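Search this site Search Go

Clanomgate Workrooms: the big hall and the side room

We moved into the Clanomgate building in May, and people who haven't been over yet keep asking what it looks like now. This page is a short set of notes on the panels, the ceiling and the floor. Gemma Vitale wrote most of the notes and Tarun Katiyar corrected the parts about the lighting.

The hall and the side room together come to 662 square feet. Both were used as storage by the last tenant, Dellora, and when we got the keys the walls were a yellowish cream and half the lights didn't work. The painting was done first, then the lights, then the furniture. The floor stayed as it was.
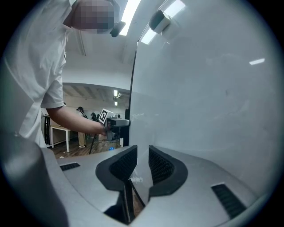

White panel at right, with the open area and its exposed beams beyond.

The ceiling in the open area is lower than the one by the panel. We thought about boxing in the beams and decided to paint them white along with everything else. It took three coats. The beams soaked up the first one almost completely, and the second dried patchy in places. If you are doing the same job, buy a stain-blocking primer and save yourself a weekend.

The small ceiling lights at the far end are on their own switch, next to the door. Please leave them on until the last person is out. The main fluorescent lights are on a separate switch and can go off earlier. Tarun replaced the tubes when we moved in and there are 9 spares in the hall closet, on the top shelf, still in their sleeves. Write it on the sheet if you take one.

The panel surface picks up every fingerprint and scuff. A damp microfiber cloth takes off most of it. The blue spray from the kitchen leaves streaks that show up badly under the overhead lights, so keep that for the sink. Scuffs lower down need a melamine sponge and a light hand. Press hard and you get a dull spot that doesn't come back.

Glare is the main complaint about this part of the room. The panel is glossy enough to throw the ceiling light back at you, and it's worse in the late afternoon. We asked Arai, who did the electrical work, for a price on diffusers. The quote was $163 for the set, fitted, and we will probably go ahead once the rest of the bills are in.

White tables go against the wall at the end of the day. Their legs are thin and don't like being dragged, so get someone on the other end and lift. Chairs can stay where they are unless the floor is being cleaned.

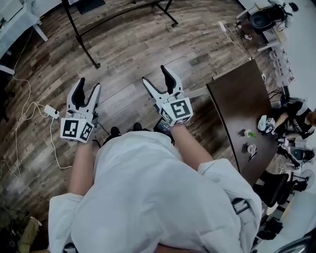

The floor was the one thing we didn't have to spend money on. It has a wood look in mixed browns, grays and tans, and it hides dust very well, which is good and bad. Sweep it even when it looks clean. Grit gets carried in from the parking lot and works its way into the doorway first, so start there and go with the length of the planks.

For mopping, wring the mop out hard. Standing water is bad for the seams. Zondex floor cleaner is in the closet under the spare tubes, one capful to a bucket. Wipe up coffee right away. Cable tape should come up the same day it goes down, or it leaves a gummy line that takes a plastic scraper and a lot of patience.

We have ordered 16 felt pads for the chair legs. Until they come, pick the chairs up when you move them.

Still on the list: a second coat rack, a doorstop for the side room, and a better mat at the entrance. The one we have now curls at the corners and slides. If you have a heavy rubber one at home that you don't need, tell Gemma and she will come and pick it up.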